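Thumbs on Keys: What I Learned From a Semester of Typing Like It's 2008
Project report, Everyday Objects seminar
2025-03-24

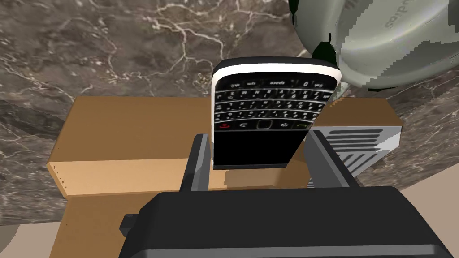 Fig. 1. A BlackBerry-style phone, keypad end up.

Why I picked this

My aunt still has her old keypad phone in a kitchen drawer, and over winter break I picked it up while she was on a call and just started pressing things. It was dead, no battery in it at all, and I still stood there for ten minutes typing nothing to no one because the keys felt so good. So when Professor Kleinschmidt asked us to choose an everyday object that people used to love and mostly don't use anymore, I didn't have to think very hard.

The question I wrote on my proposal was "Do people miss physical keys, or do they miss being the age they were when they had them?" I got a note back in the margin saying this was two projects. Fair! I did both anyway, and you'll notice that the second half is thinner than the first.

What I did

There were two parts. The first was me using a keypad phone for everything I could. I bought a used Andateck from a repair shop called Honorato, near the bus station, where the man behind the counter tried pretty hard to talk me out of it. The second part was interviews, plus a typing test that I gave to anyone who would sit still for it. Ankit Rana from my section helped me with the test, and he also did all the spreadsheet work, so if the averages look neat that's him.

For the typing test we used the same passage every time, a paragraph from a soup recipe. It had 156 words, a few numbers and one weird word ("chervil"). People typed it once on the Andateck and once on their own phone with autocorrect turned off. We flipped the order for every other person so that practice wouldn't always help the same phone. We didn't do this at first. The first few people all typed on their own phone and then on mine, and I threw those results out after Ankit pointed out the problem.

We did nearly all of the testing at Festetti, the coffee place under the library, which was noisy and had terrible chairs. I don't think that ruined anything, but I'm mentioning it because if you try to do this in a quiet room your numbers will probably come out different.

The typing test

Everybody was slower on the keys. I really wanted it to go the other way and I'll admit I checked the spreadsheet more than once. People who had owned a keypad phone before took around 80 percent longer on the Andateck than on their own phone, and people who'd never had one were worse than that, with a lot of sighing.

The mistakes were more fun. On the touchscreens people hit a neighboring letter all the time and mostly didn't see it until they read back. On the keys they made fewer of those, but they got stuck on numbers and punctuation, where you have to hold down a second key. One guy typed the whole passage without a single comma on purpose because he refused to go looking for it.

Something I hadn't planned to measure at all was where people looked. The ones who'd had a keypad phone in the past started out staring at their thumbs like everyone else, and then partway through the passage a few of them started looking at the screen instead. One woman typed a whole sentence while telling the barista what milk she wanted. I wish I'd set up the test to catch this properly. I only have my notes, and my notes from that afternoon say things like "looked up!!" which isn't exactly data.

The interviews

I asked everyone the same opening question, what was the last phone you were sad to give up, and then let them talk. The oldest person I talked to was 74, a retired court clerk who said she used to write up her grocery list under the table during long meetings. She could still show me with her thumbs how she did it, no phone in her hands, and she laughed the whole time.

A lot of people brought up sound. I expected feel, and I got plenty of that, but the clicking came up over and over. Two brothers I talked to together got into a real argument about whether their dad's phone clicked or just sort of thumped. People also talked about where they had been when they used it: a dorm hallway, the back seat on a long drive, a first job where you got handed the phone along with the key card.

That's the part that made my proposal question hard to answer. When I asked directly if they would go back, almost all of them said no, pretty fast. Maps, photos, banking. Then they'd ask if they could hold the Andateck for another minute. I had to ask for it back a few times.

Using it myself

My own diary from the keypad weeks is in the appendix and it's kind of whiny at the beginning, sorry. Group chats were the worst. My friends' messages came in pieces and out of order, and pictures showed up as a link or didn't show up. I missed a birthday dinner (it got moved, everyone knew but me). I wrote shorter texts, and after a while I called people more, and my mother was thrilled about that.

What I liked was writing when I couldn't look down. I could answer a text while walking and feel for the edges of the keys, and by the end I was doing the two-key punctuation without thinking about it. My speed on the soup passage got better too, but I'd typed it so often by then that I could have recited it, so please don't read anything into that.

Problems and stuff I'd change

I should've used a fresh passage for each round. I also should have found more people who never owned a keypad phone, because the group I had was mostly my own roommates. And I tested only one keypad phone, with fairly small keys. Ankit has his eye on a used Susix with bigger ones and wants to run the test again in April if we can get the price down.

I also never settled on a good way to separate liking an object from liking the time you had it. Professor Kleinschmidt suggested comparing keypad phones with something from the same years that people didn't love, like printers, and asking the same opening question. I ran out of semester for that, but I've started a list of questions, and my aunt has already told me a very long story about a printer.

Appendix A: typing passage and results sheet
Appendix B: interview questions
Appendix C: phone diary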